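Visit report: Colari Book Fair, trade day

9 Jan 2026

The trade day of the Colari fair is given over to publishers of crime and fantasy. Doors opened to badge holders only. Montecinos had the largest stand, Nestville the one nearest the entrance, and Carnari shared a table with two translation agencies.

Montecinos

The list for the first half of the year is mostly urban fantasy, with one police procedural set in a harbour town. The lead title is by Aurora Sampaio and runs to 3609 lines of verse, divided into 30 cantos. It concerns a pawnbroker who lends against memories. Proof copies were bound in plain card and limited to one per badge. The print run is set at 1000, with a reprint to be decided in July.

Carnari

Carnari publishes short crime novels, sold in sets of 3. The editor showed the new cover template — narrower spine, author name above the title — and confirmed that the older sets will not be rejacketed. Paper stock is unchanged.

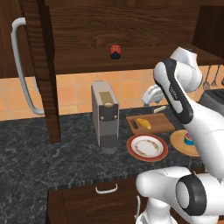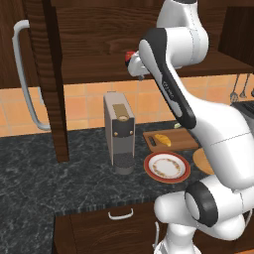

Afternoon talk

Bergþóra Vigfúsdóttir spoke on amnesia as a plot device. Her main point concerned timing: a narrator who recovers the past too early leaves the second half of the book without a question to answer. She took her examples from her own drafts and read two versions of the same chapter. The second was shorter and gave the killer's name a page later. Questions were mostly on contracts.

Nestville

Nestville had no new fiction on display. The stand carried backlist paperbacks and order forms, and trade terms are the same as last year's. Returns must now be agreed in writing before dispatch.

Access and catalogue

The lift to the upper hall is at the rear of the building. The catalogue is sold at the cloakroom, and its stand numbers for the agents' area are out of date — use the wall plan.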